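Fiction > Short Shorts > Rule Ten
2 min read

Hadiza had the Hultico handbook open on her knee. Rule 10. No card goes in until the slot is confirmed, by voice, by a person.

"Confirm," she said.

Nothing from Viktória.
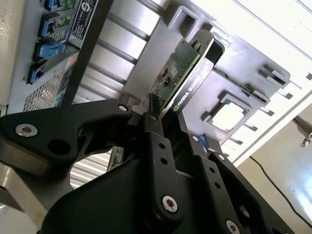 Issue 142

Quadro in the grip. Case open. Clock running, Plelbridge wanted the sign-off by lunch.

"It knows where the slot is," Viktória said. "It's known since February."

"Rule doesn't say *it*. Says a person."

"Who even wrote that."

"You did. Page 62."

Long quiet. Viktória pulled the book over, read her own intials at the bottom of the page. Read them agian. 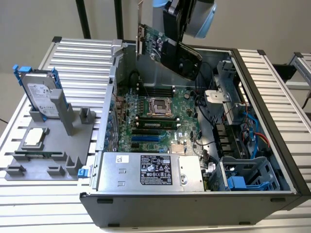
The card over the board, Rule 10 pending.

She leaned in. Looked properly this time.

"Slot confirmed," she said. "Rácz."

Hadiza wrote it down.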